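Bekis Two-Finger Arm, Household Kit: Review After 728 Picks

The question I get most from readers is whether one of these arms can clear a bathroom counter yet. I bought the household kit from Gudport at full price and ran it on a tabletop through June. My answer is a qualified no, with one category where it came closer than I expected.

Setup took an evening. The arm clamps to a table edge, the wrist camera calibrates itself against a printed card, and the software installs without trouble on a midrange laptop. The manual, translated in a hurry, gives two different values for the wrist torque limit. The lower one is correct. Fan noise is noticeable in a small apartment.

I split the work into rigid items and flexible packaging. Rigid items were mugs, soap boxes, a TV remote and pill bottles. The arm completed 432 picks in this group and failed on 3 of them, all with the same glossy mug. Cycle time is slow. A person would finish the counter and leave the room while the arm was still planning its second approach.

Flexible packaging is the harder half. A clear bag gives the camera very little to work with, as the software tends to find whatever is inside and ignore the plastic around it. It then plans a grasp on the contents, closes on a fold, and lifts at an angle the planner did not expect.
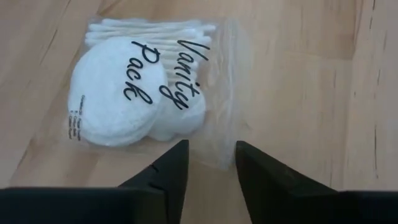 Wrist camera view: fingertips at the lower edge of a Vanity Pack bag of cotton swabs, pads and balls.

The cotton bag is a fair test of this. The swabs, the round pads and the balls each make a different shape under the film, and there is a strip of empty, wrinkled plastic between the cotton and the closure. A person would pinch that margin without thinking about it. The stock grasp planner scores it as background. You can override the target by hand in the software, which helps, but at that point you are doing the chore by remote control.

Sowmya Mathew, who tests warehouse pickers at Preltbridge, suggested swapping the stock tips for the softer Baek pads. I did, and grip on thin film improved. Grip on the mugs got worse, and changing tips requires a hex key and a recalibration, so there is no practical way to run a mixed counter with one set.

Other notes. The emergency stop is well placed and responds at once. The log files are plain text and easy to read. Firmware updates reset the speed limit to its default — check it before the first run. The cable is too short for any table deeper than a desk.

At $1124 the kit is reasonable value for a classroom or for anyone who wants to study grasping. As a household appliance it is not ready. On a shop floor, with one rigid part arriving in the same position every time, I would consider it. For bagged goods I would wait for a planner that treats clear film as part of the object.

Rating: 3 out of 5.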